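Keep the Toys, Lose the Toy Room

January 20, 2023

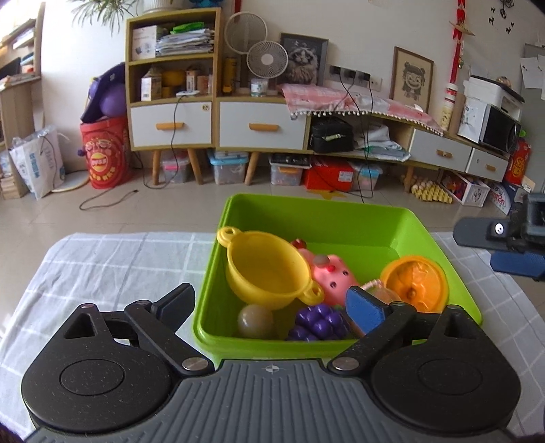 Toys in a green bin, on a checkered cloth.

Every house they put up out in Plasitz now has a toy room. Or a "play suite," or a "kids' retreat," depends who printed the brochure. We toured one in the fall. Very nice. Carpet, low shelves, a door that shuts. The agent was proud of the door.

I think the door is the problem.

Kids don't want to play in a room where no one else is. Mine never did. They want to be under your feet while you drain the pasta. They want the hallway, the one stair everybody steps on, the strip of floor between the couch and the TV. Give a four year old 80 square feet of dedicated carpet and she will carry all of it, one armload at a time, back to the kitchen. So now you have toys in two places and a room you heat for nothing.

I know the argument for it. Mess. You want one part of the house that looks like adults live there. Fine, I want that too. I have stepped on things in the dark, I have said words. But the mess comes from how much there is, and a room just gives you permission to own more. Shelves fill up. When we lived in the apartment in Enham we had one bin and a windowsill, and when the bin was full something had to go to the cousins. That was the whole system. It worked for 8 years and cost the price of a bin.

Then we moved and got a spare room and I swear the stuff bred in there. I didn't notice for a long time becuase the door was shut.

And look at what they pick up. The small junk. Play food, a little pot, an animal that goes with no other animal. The big things, the things we paid for, the $279 play kitchen with the sink and the clicking knobs, that became a place to put coats. Meanwhile the soup gets made on the living room rug, in a pot the size of my fist, and I am told to eat it, and I do.

My sister-in-law says I'm being sentimental, that some families have three or four kids and a baby asleep and need a wall in between. OK. True. If you've got people working from home, or someone on nights, a closed door is a mercy. I'm not coming to take it off the hinges.

But the builders at Cassim are selling it as something children need, and charging for it, and people who can barely make the payment are stretching for the extra room and thinking they owe it to the kids. They don't. Better a bigger kitchen. Better a wide hall, or a table that can take some abuse, or just a smaller loan and a parent home by six. I would vote for that last one with both hands.

We turned ours into a bedroom for my mother in February. The toys came back out into the house, the ones that made the cut anyway. There's a bin by the couch. It's in the way. She complains about it and then sits down on the floor next to it, 70 years old, and asks whats for lunch.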